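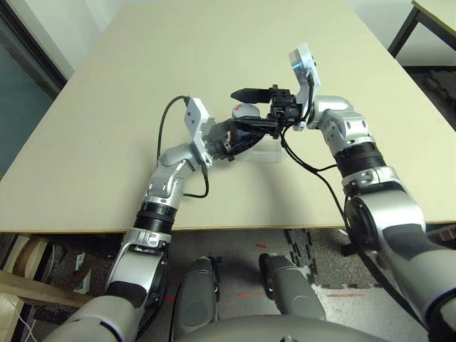 Notebook, bimanual lid task, Dostico branch — January, started 9:40

Picked up from last night's list. The planner was still handing out grasp poses in the old table frame, so left and right disagreed by a few mm whenever both grippers were on one object. Merged the Harnthorpe transform fix, restarted both arm nodes, cleared the cached calib. Disagreement gone in the log. Want to see it hold over a full set before I beleive it.

Controller notes
Right arm leads, left follows on relative pose. Stiffness on the follower was way too high, the two sides were fighting each other through the object. Dropped it and put a cap on the wrist torque.

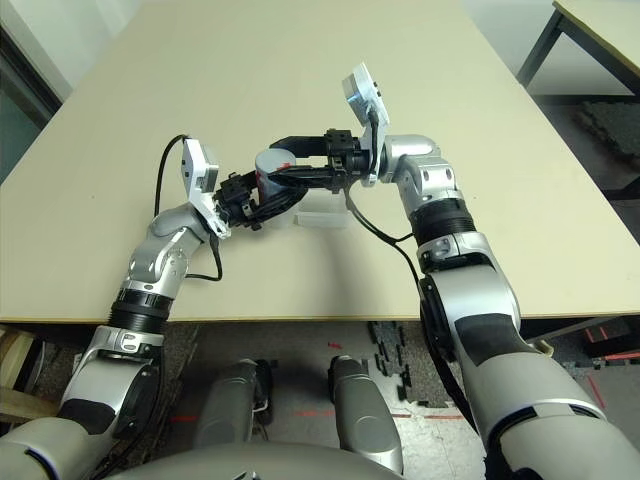 Rate limiter next. Command stream was coming in bursts — 17 messages, gap, 17 messages — from the logger sharing a thread with the publisher. Moved the logger out. Plot is a lot flatter now. Bhardwaj wrapper still prints a warning at startup, ignore for now.

Reset behavior: both arms go to open and hover before perception runs again. Can and clear box are separate targets in the config, left gets the can, right gets the box. Clear box is the hard one for depth, mask comes back with holes in it.

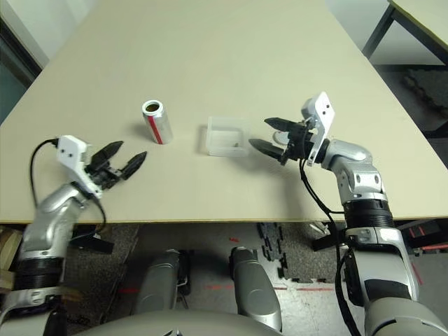
Trying the Stusley segmenter on RGB only and fitting the box height from config. Slower, but the pose stops jumping. Leave the depth path in behind a flag, dont delete it yet.

Timeout on the replan was 2,000 ms, leaving that alone. What needs changing is the retry, it reuses the same seed and gets the same bad path.

Wrist view: the red arrow on the lid gives us a heading to track. Tracker takes color first, then fits the triangle. Glints on the lid still pull the fit a bit, so mask anything near white.

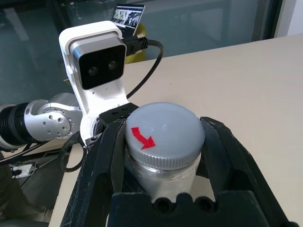
To do
— new seed on every retry
— log arrow angle next to joint 7, same clock
— episode 31: follower stalls for 2 s after close, check the torque cap
— push config to the shared branch before lunch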